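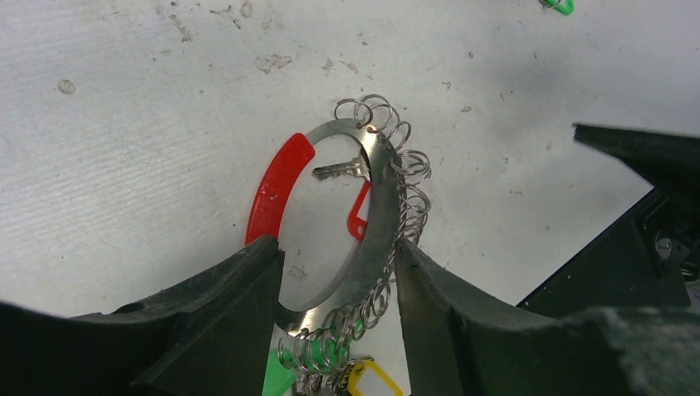

Foire aux questions du club robotique Jesura
Mise à jour le 23 décembre 2024

Bonjour à toutes et à tous ! Je reçois toujours les mêmes messages à chaque rentrée (et après chaque portes ouvertes), alors j'ai fini par tout mettre sur une page. Je m'occupe du club côté étudiants, j'y suis entrée sans savoir souder deux fils, donc ne soyez pas gênés par vos questions. S'il en manque une, écrivez-moi via le formulaire du site, je complète quand j'ai cinq minutes.

C'est quoi, le projet de cette année ?

Le trousseau de clés ! On participe à la rencontre Vurkness, qui a lieu en avril, et l'épreuve qu'on a choisie consiste à faire manipuler à deux bras un gros porte-clés de gardien : une plaque ovale en inox avec une poignée en plastique rouge, des petits anneaux brisés accrochés tout le long du bord, des clés et des étiquettes de couleur. Il faut le saisir, le présenter, puis isoler la clé demandée par le jury. Dit comme ça, ça a l'air d'un jeu d'enfant. Venez essayer, on en reparle après.

Pourquoi un porte-clés et pas des cubes, comme tout le monde ?

On a fait les cubes l'an dernier et je ne veux plus en voir un seul. Un cube, ça reste un cube. Un trousseau, ça glisse, ça s'emmêle, les anneaux se chevauchent, une clé part se cacher sous la plaque et l'étiquette qui va avec se retourne. En plus l'inox poli renvoie la lumière n'importe comment, et nos programmes de vision détestent ça. C'est pénible, et c'est exactement pour ça que je l'ai défendu en réunion (avec un enthousiasme que certains me reprochent encore).

Il faut savoir programmer pour s'inscrire ?

Non. On a des gens de première année de lettres, si si. Les quatre premières séances servent à prendre en main les bras en téléopération, sans écrire une ligne de code. Ensuite on passe à Python, doucement, et ceux qui préfèrent la mécanique ou l'annotation des images restent sur la mécanique ou l'annotation. Par contre il faut aimer recommencer. Beaucoup recommencer.

Comment se déroule une séance ?

On arrive, on allume, on vérifie que l'arrêt d'urgence répond (toujours, même quand on est en retard, surtout quand on est en retard). Puis on passe par binômes : l'un pilote, l'autre note les essais dans le cahier et remet le trousseau en position de départ. On échange au bout de 13 essais, c'est le chiffre qu'on a trouvé avant que les poignets protestent. À la fin on copie les enregistrements sur le disque du club et on range. La personne qui part sans avoir copié ses essais paie le goûter suivant.

Quelle est la partie la plus difficile ?

Pour moi, la prise. Si les doigts se referment sur la plaque, on tient quelque chose de rigide et tout va bien. S'ils se referment sur les anneaux, on ne sait plus trop ce qu'on tient, ça roule, ça se coince, et il faut tout reposer. La poignée rouge aide pas mal, à l'œil comme au programme, parce qu'elle donne le sens de l'objet. Du coup, la consigne pour les débutants : repérez d'abord le rouge, approchez lentement, pinces ouvertes, et regardez où sont les anneaux avant de descendre.

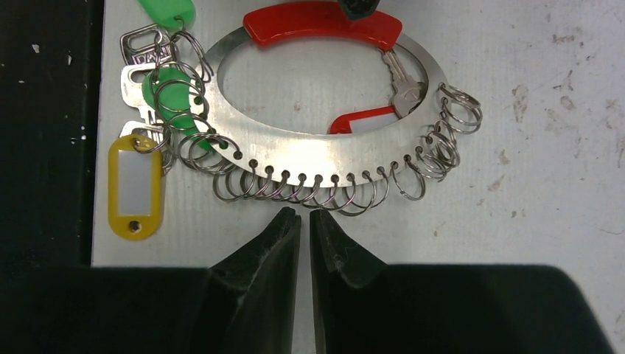

Et quand vous vous entraînez à l'approche, ne visez pas tout de suite la clé. Je sais, c'est tentant, c'est elle qu'on doit attraper à la fin ! Mais une clé posée à plat sur un plan blanc, c'est très mince, et on finit par gratter la table avec le bout des doigts de la pince. Les nôtres en gardent des traces. Commencez par les étiquettes, le plastique pardonne davantage, et le jaune se repère très bien sur le fond clair.

Vous avez combien d'essais enregistrés ?

176 essais validés à ce jour. Les ratés, on les garde aussi, dans un dossier à part, parce qu'ils servent à comprendre ce qui coince. J'avoue qu'au début je les supprimais en cachette par amour-propre. Grosse bêtise, il a fallu en refaire.

À quoi servent les caméras au poignet ?

À voir ce que voit la pince, tout simplement. La caméra générale donne une idée de la table, mais dès que la pince descend, elle cache la moitié de ce qui nous intéresse. Avec la vue au poignet, on voit les deux doigts et ce qu'il y a entre eux. Petit conseil : pilotez vos premières séances en regardant le trousseau directement, puis passez à l'écran. L'inverse donne mal à la tête (testé).

Est-ce qu'on peut apporter son propre matériel ?

Pour les objets à manipuler, oui, avec plaisir ! Vieux cadenas, porte-badges, mousquetons, tout ce qui traîne dans vos tiroirs. Pas de vraies clés de chez vous en revanche, s'il vous plaît : on publie nos images, et je n'ai pas envie d'expliquer à quelqu'un que sa serrure est en ligne. Pour l'électronique, demandez avant de brancher quoi que ce soit.

Combien ça coûte et où est-ce qu'on vous trouve ?

L'adhésion est gratuite pour les étudiants. On est salle Majumder, au fond du couloir des ateliers, la porte avec l'affiche à moitié décollée. Si c'est fermé, frappez fort, on a souvent les casques sur les oreilles. Les horaires changent chaque semestre, ils sont sur la page d'accueil.

Et la compétition, tout le monde y va ?

Tout le monde peut venir encourager. Pour passer devant le jury, les équipes sont limitées à quatre personnes, et on choisit entre nous après la répétition générale contre le club Holtley, nos voisins et rivaux préférés. Eux ont de très belles pinces imprimées maison dont je suis un peu jalouse. Le choix ne se fait pas au meilleur score : on regarde aussi qui sait expliquer le travail à voix haute, vu que le jury pose plein de questions.

Je peux rejoindre le club en cours d'année ?

Oui, jusqu'à la répétition générale. On vous mettra en binôme avec quelqu'un qui pilote déjà, et vous rattraperez plus vite que vous ne le pensez. Prévoyez des cheveux attachés, des manches pas trop larges, et de quoi noter. Les gâteaux sont acceptés aussi, mais loin de la table de travail.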